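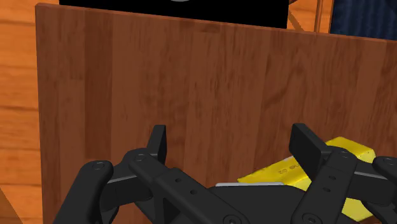
Home Stories Science Money How Things Work Ask Us

How does a factory buy a robot?
Monday, July 22, 2024
By the Young Readers Desk, Jaldale

When you want a new bicycle, you save money, you look in the shop, and you choose. When a factory wants a robot, it does almost the same. But the robot is more expensive, and it takes much more thinking.

Let us visit a small workshop in the town of Wativport. It is called Gunn, and the people there pack wooden toys and puzzles into boxes. They want a robot arm to help them with the lifting. What must they do first?

First, they write down the job

A robot cannot be good at everything. So the people at Gunn write a list. What will the robot pick up? How heavy is it? Is it round, flat or long? Can it break?

This list is important because of the part at the end of the arm. It is called a gripper, and it is the hand of the robot. Some grippers have only two flat pads which close together. Some have several fingers with joints, a little like your own. A hand with many fingers can hold more kinds of shapes, but it has more small parts, and small parts must be looked after.

Try it yourself! Pick up a ruler with two fingers only. Now try a ball. Was one of them harder? Then you already understand why the list comes first.

Practice without the real robot

Before it spends the money, Gunn can test the robot inside a computer. This is called a simulation. It is like a video game, where the robot, the table and the things to pick up are all drawn by the computer. The hand can reach for a bar or move close to a wooden board, and if it bumps into something, nothing real is broken.

In a simulation you can also change the robot in one minute. Do the fingers look too big for the space? Try another hand. But a computer does not know everything about the real world, so the people at Gunn will still ask to see a real arm working.

Counting the money

The price of the arm is only one part of the budget. A budget is a plan for how you will use your money. The workshop needs to think about these things also:

The gripper, which is often sold separately.
A strong table or stand, so the arm does not shake.
A fence or sensors to keep people safe.
Lessons for the workers.
Spare parts and repairs.

Gunn puts 2000 dollars in the plan for the stand and 600 dollars for spare fingers. The lessons take 30 hours, and in those hours the workers cannot pack boxes – so this costs money too, even if there is no bill for it.

Buy it or rent it?

Gunn can also rent. A company named Derkwood rents robots by the month. If you need help only before the holidays, renting may be cheaper. If you need the robot every day for many years, buying is often better. It is the same with ice skates, if you think about it.

When will it come?

A robot is not always waiting on a shelf. Gunn wants to start in September, so it must order early and make a free place on the floor. Somebody must also measure the door – a big box has to go through it!

Words to remember

Gripper: the hand of a robot.
Simulation: a test made inside a computer.
Budget: a plan for using money.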